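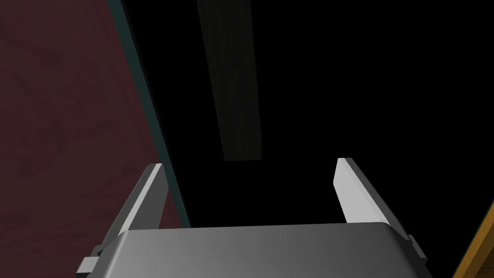 Jomivov opens its gripper comparison to small workshops

Jomivov is delighted to announce that Skultau, its simulated test bench for robot grippers, will be open to small workshops and colleges from July, and we do hope a good many of you will come and have a play with it!

Visitors can try 17 gripper designs on the same virtual arm, with a wrist camera view for each, and swap from one to the next without picking up a spanner. Elba Benítez, who leads the work at our Nultstead office, has spent many patient evenings on the two-finger models in particular.

"I wanted people to be able to look along the fingers and judge for themselves," she says, "and to take as long as they like over it."
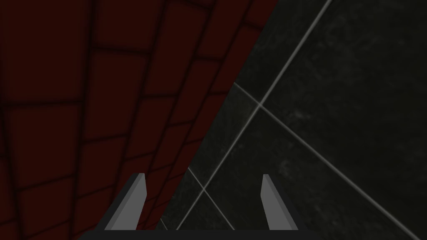
How to take part

A season pass costs £199 and there are 50 places. Please write to the Espinoza desk at Jomivov, Nultstead, telling us a little about what you would like to pick up.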